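The Great Untangling

At a shared workshop, a home-built robot arm waits on the least glamorous job in automation

4/7/23

The robot is called Tritiden, and on the evening I visit it is not doing anything. It has been not doing anything for most of a month. Its makers, a loose band of hobbyists who rent benches at the Kikora workshop, speak of this with the calm of people who own boats.

The plan is easy to state. Tritiden will sit on a table, look at a heap of charging cables and sort them into bins by connector. The parts cost 500 dollars, 200 of which went to motors. The rest went to a camera, printed brackets and a second set of printed brackets, the first set having been designed late at night in inches for a printer that thinks in millimeters.

What the parts budget did not cover was knowing how to untangle a cable. Every member of the team can do it. None of them can say how. So before the arm gets a turn, a person has to sit down and do the job by hand, with marker tags strapped to both wrists so that software can follow where they go.

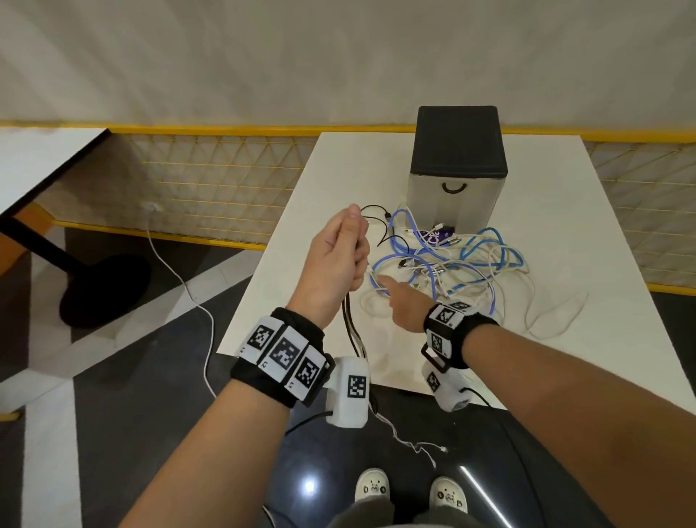

One hand holds the dark cables clear while the other goes in after a blue one.

I had expected the tagged wrists to look like science fiction. They look more like a very committed approach to wearing a watch. The tags are printed with blocky black squares, and a program the team calls Testa reads them and works out which way each wrist is pointing. When a tag turns out of view, Testa makes an educated guess, and now and then it guesses that your arm has left the building.

The cables, at least, are authentic. The team put out a call for donations and got 108 of them in a week, many with a note expressing relief. White ones, blue ones, black ones, all of them kept for years in case they were needed, and all of them finally needed for being a nuisance.

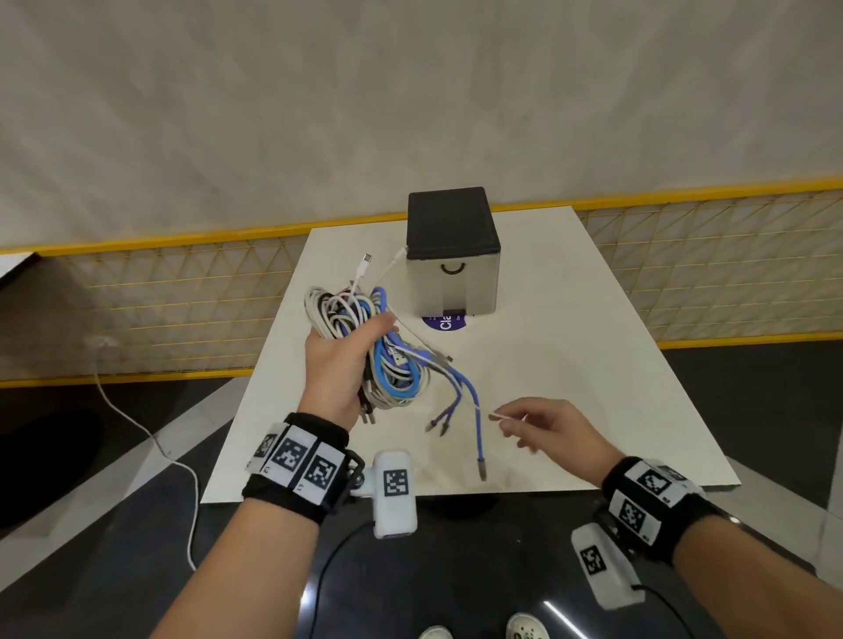 4 min read

Sorting by hand turns out to have schools of thought. One camp lifts the whole mess, lets gravity have a say and goes after whatever sticks out. The other leaves the heap on the table and works it loop by loop, like somebody defusing a sweater. The lifters are faster. The loopers are smug, and their recordings come out cleaner.

Both camps switch methods constantly, usually while explaining why they never do. That is awkward for the software half of the project, which would like a person to pick a strategy and stick with it. So far there are 1236 short clips on the workshop's computer, each one labeled by hand with words such as "lift," "pinch" and "pull." An early list of labels also included "sigh." It was dropped for being in nearly all of them. 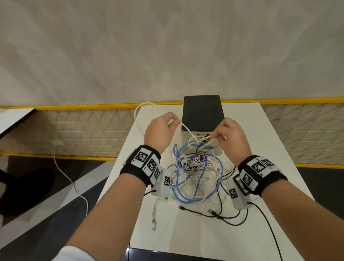
Teaching the arm to give up

The hard part, I am told, is the pull. A person tugging a white strand feels the knot tighten and stops. Tritiden's first gripper, a kit model from a small outfit called Prilar, felt nothing at all and would happily have dragged the table along with it. The current fix is to watch how much current the motor draws and back off when it climbs. This works on rope. On thin charging cable the numbers barely move until the plug comes off.

The team's answer is to copy the human habit of poking first. Watch anyone at the table for a few minutes and you see the index finger go out, touch a strand, and hover there while its owner thinks. They want Tritiden to do the same: nudge one cable, see what else wiggles, then decide. Nudging is cheap. It is also slow, and a version tried on three cables took long enough that two people went out for tacos – and came back in time for the ending.

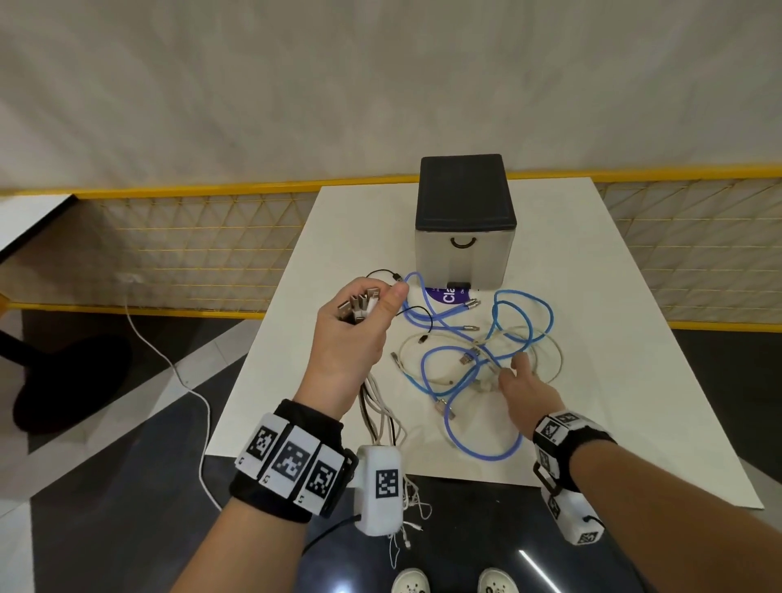
Plugs gathered in one hand, the rest of the pile still to go.

The first proper run is set for May. The goal is modest: ten cables, two kinds of connector, no damage. I asked what happens to the donated cables after that. The donors, it seems, have been very clear that they don't want them back, and there is a drawer under the bench that already doesn't close.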